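Unit 6 Handout: Comparing Grippers on Thin Plastic
Applied Manipulation Lab, Trilness Technical Program

Welcome back, everyone. We spent the last unit on boxes, blocks and mugs, which are all very polite objects. They stay the shape they were when you picked them up, and if your gripper closes a little too far to the left you mostly get away with it. This week we move on to thin plastic film, and I'm afraid it is going to be a humbling few sessions for some of you (it certainly was for me the first time!).

Please read this before you come to the bench. It is longer than I meant it to be.

6.1 Why a bag on a hoop

Film by itself is very hard to grade. One person calls a crumpled bag "held" and the next person calls it "dropped with one corner caught," and then we argue for half the lab. So for the two-arm exercise we stretch a bag over a round hoop. The hoop gives both grippers a rim to work with, and the film over it shows you very quickly whether you are squeezing, twisting or pulling. Watch the plastic and you will learn more than you will from the joint readout.

A second bag hangs on the wall behind the work area, from a small hook under a piece of red tape. Spare bags stay on the carpet to the right of the arms, where you can get at them between runs.

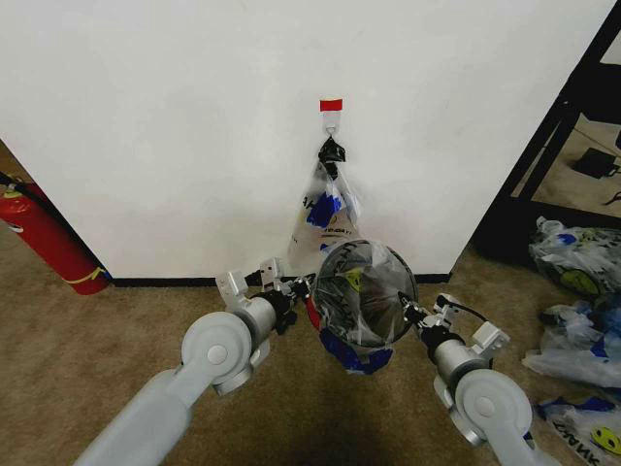
Figure 6.1. Hoop between the left and right grippers, with the hanging bag behind it.

Look at how the hoop and the hanging bag overlap from the head camera. Both are clear film with blue printing, and for a vision system this is a miserable combination. The edge of one bag runs straight into the folds of the other, and shadows on the carpet don't help. If your detector puts the boundary in the wrong place, write down which object it borrowed from. I would much rather read an honest page about a bad boundary than a tidy one with the awkward runs left out.

6.2 The two finger sets

You will compare the Wollow fingers with the Cilness fingers. The Wollow set is the stiffer of the two and closes very evenly. The Cilness set has a softer pad and forgives a slightly crooked approach, but it can drag the film along as it lets go — keep an eye out for that on your release steps. Each set gets 22 runs, using the same start pose and the same closing speed. Controller settings are on the Hettiarachchi sheet in your folder. Leave the speed at 600 counts per second for the whole comparison, even if you are sure you could go faster.

6.3 What to record

For every run, note the finger set, which arm made contact first, and how far the hoop tilted before the second arm closed. Add a few words on the film itself: slack, taut, wrinkled near the rim, torn. Last May's group logged 181 runs between them, and the most useful column by far was the one for plain comments.

When both arms have the rim, pause for a slow count of five before you move anything. With one gripper on the left side of the hoop and the other on the right, any small disagreement between the arms goes directly into the rim, and the pause gives you time to see it.
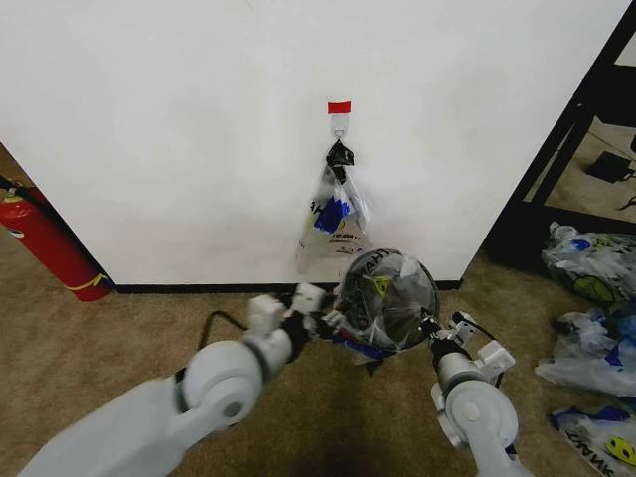

6.4 Write-up

Your report should be 2,000 words at most, plus your run table. Start with the finger set you would choose for this job and tell me why, then give me the runs that made you doubt your choice. Include at least one head camera still where the film was hard to separate from what was behind it, and mark the rim by hand so we can compare it with your detector's guess.

Reports go in the usual folder by 5 p.m. on the last day of the unit. Please put the finger sets back in their own trays when you finish, Wollow on top.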